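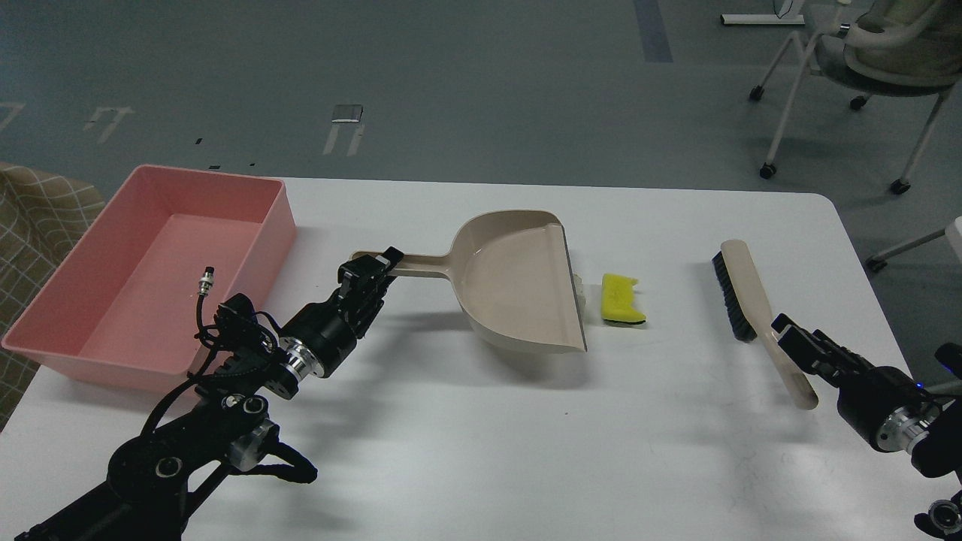
Pink bin, dustpan and sponge on the white table.

Erusard patient records - your questions

Last updated December. Written in a bit of a rush by Parvathi D'Souza, so shout if something's missing.

What is Erusard?
The new shared records system for the Dretbridge clinics. Replaces Vasylenko, which has been on its way out for ages. Same patients, same notes, runs in a browser. Nothing to install.

When do we move over?
Saturday, after evening surgery closes. Vasylenko goes read-only at 6pm. Please don't leave half-finished letters open, they won't come across.

Has everything been copied?
Nearly. 2,654 patient files are in and checked. 329 have a scanned letter that didn't convert properly - these are flagged orange and the orginal is still in Vasylenko until we redo them.
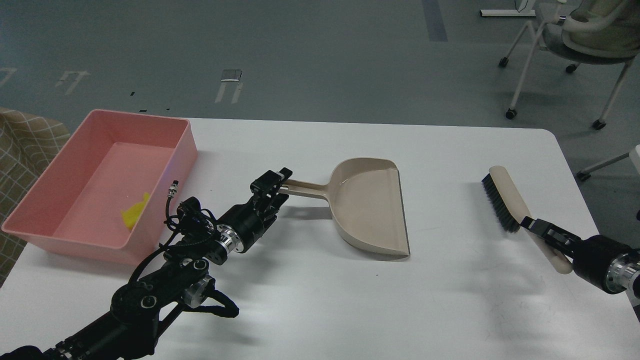
If you open an orange one, carry on as normal but don't delete the attachment. Zoia Melnychuk is working through the list, oldest first. Urgent one? Email her the patient number, not the name.

How do I log in?
Your usual work email, then a code on your phone. No smartphone - ask the front desk for a key fob.

Can I get in from home?
Yes, on a work laptop only. Your own tablet will be blocked, sorry.

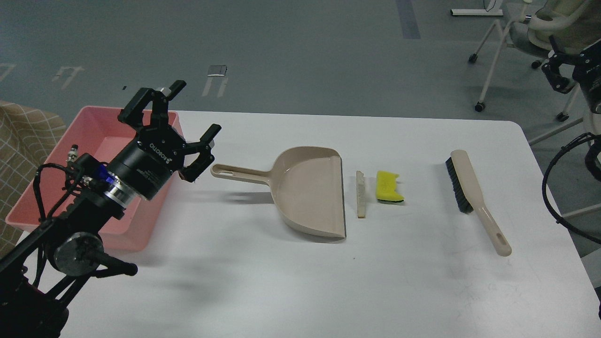 Who can see a patient's notes?
Anyone on the team treating them, plus the duty doctor. Every time a record is opened it gets logged, with your name and the time. Patients can ask for a copy of that log.

Will the hospital see our notes too?
Not yet. Skandurdale are meant to link up later on, no date agreed. Until then it's discharge letters by secure email, same as now.

What if it goes down?
Paper forms in the grey folder at each desk. Type them up when its back. Then ring the helpdesk, ext 968.

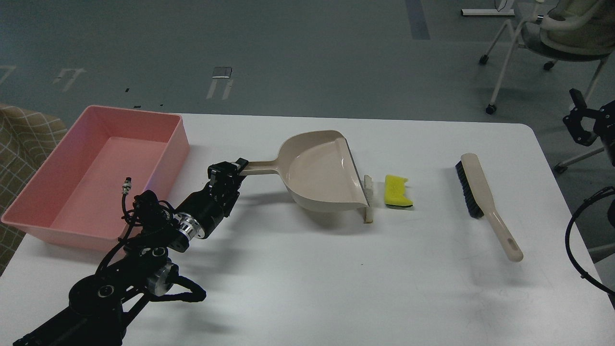
White table with the empty pink bin, grey carpet behind.

Is there training?
2 short sessions, both online and both recorded. Links are in your inbox. The repeat prescriptions part is the bit people get stuck on, so watch that even if you skip the rest.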